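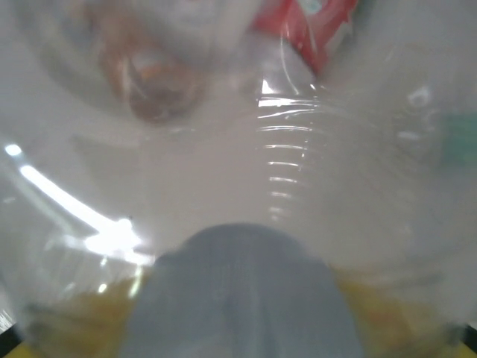 Ticket 353 - policy stalls at the grasp on clear bottles
Project: Brarkero bimanual sorting
Status: open, waiting on retrain

Okay, logging this properly before I forget what I tried. The sorting policy we trained on the Umham cell picks up cans all day long, but when it gets to a see-through bottle it hovers, twitches and backs off. I first blamed the wrist cameras, so I cleaned both lenses and redid the exposure. No change!

Then I figured it was the two arms fighting over the same target (they do love to meet in the middle). 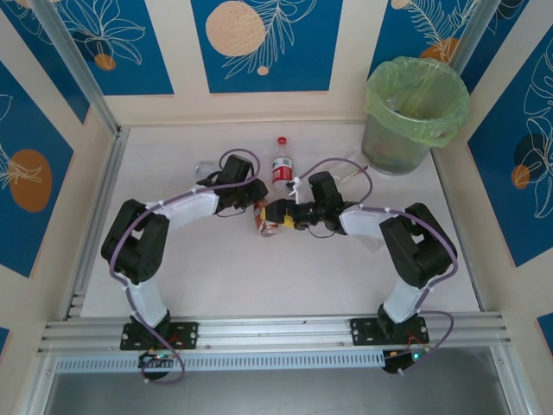
Both grippers in close, soda bottle and can between them.

Swapped in the Noiphan action smoothing for a run. Prettier motion, same stall. So I went back through the training set, all 138 demos, and I think I found it - nearly every one has the clear bottles standing up. The policy has hardly seen one lying down.

What I'm trying next:

1. Record new demos with mostly fallen bottles, mixed labels, caps facing every which way.
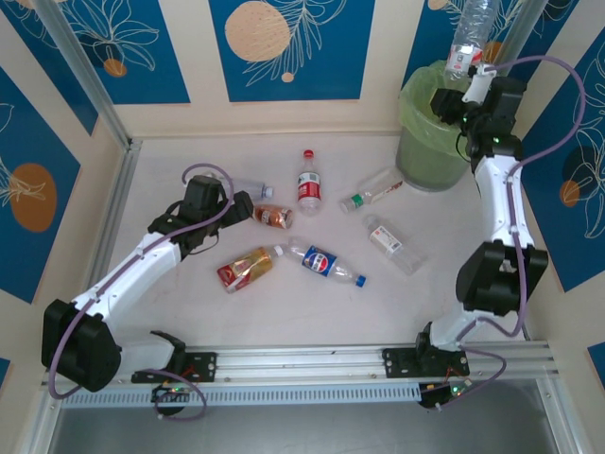

2. Retrain from the old checkpoint with the wrist views weighted 2 to 1 over the fixed view. Grirnwood's notes say to freeze the encoder here, but I'm leaving it loose for the first pass.

3. Rerun the eval with the same layouts for old and new weights, otherwise we're comparing nothing.

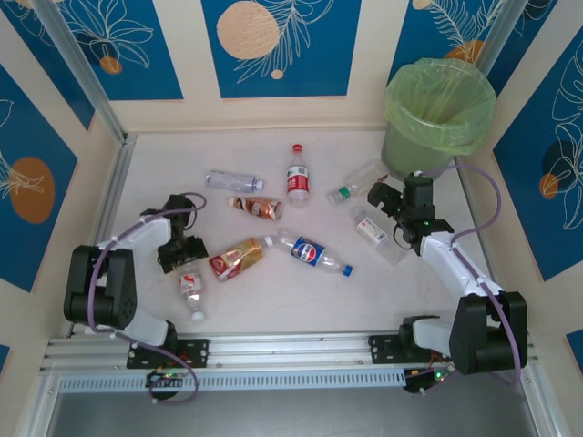
I'd also like to score "touched but not lifted" on its own, because right now it gets lumped in with plain misses and the success rate hides the stall completely. If anyone has a script for that, please drop it in here - mine is held together with tape. Will update once the retrain finishes, probably in the morning.

2 comments · 0 shares
We use cookies to keep you signed in. Accept | Manage settings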